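Call for Participants: Renau Jail Memory Project

Did you, or anyone you are related to, ever spend a night in the Renau town jail? We don't mind which side of the bars.

The Vanumby Local History Society is putting together a written and recorded history of the old jail and marshal's office on Marikar Street, and we need people who remember it. The building locked up its last customer decades ago and has since been a feed store, a dance studio and, for one optimistic winter, a fondue restaurant. The paperwork did not travel well. What survives is a box of receipts, most of them for coal and mousetraps, and a duty log in which one marshal wrote "quiet" every night for a year, including the night the courthouse burned down.

We would like a second opinion.
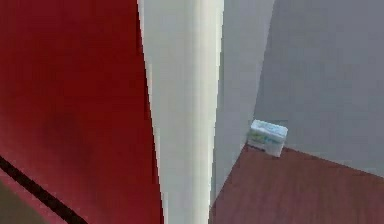

By the Project Editor
Vanumby Local History Society

Who we are looking for

Former officers, dispatchers, cooks, clerks and matrons, and their children and grandchildren. The marshal's family lived upstairs until the county put a stop to it, so if you did your homework over the cells we would especially like to hear from you. Former guests of the establishment are just as welcome. You can appear under your own name, under initials or as "a gentleman passing through," a phrase the log is already fond of.

We also need 2 people to transcribe recordings. You should type at a fair speed and be able to tell Closuler Creek from Closuler Crick, which are the same place but start arguments.

What it involves

One recorded conversation, at your home or in our reading room, which has good chairs and a bad radiator. Most people talk for an hour. A few have promised ten minutes and stayed for lunch. You will get a typed copy to correct before anything goes in the book, and you can strike out whatever you like. Your cousins can't.

If you have photographs, letters, keys or a badge, bring them along. We scan or photograph them while you wait and hand them straight back. Anyone holding the missing cell door is asked to call first - it weighs 400 pounds and we have a step.

What you get

Participants receive a copy of the book and an invitation to the launch. Transcribers are paid a flat $1,000 each for the whole job, which we admit looks better before you divide it by the hours.

How to take part

Write to the society or stop by the desk at the Vanumby library and ask for the jail form. Please tell us your connection to the building and the years you remember, even if they are only a guess. Recording starts in July and goes on until we run out of talkers or tape.

Posted May 2023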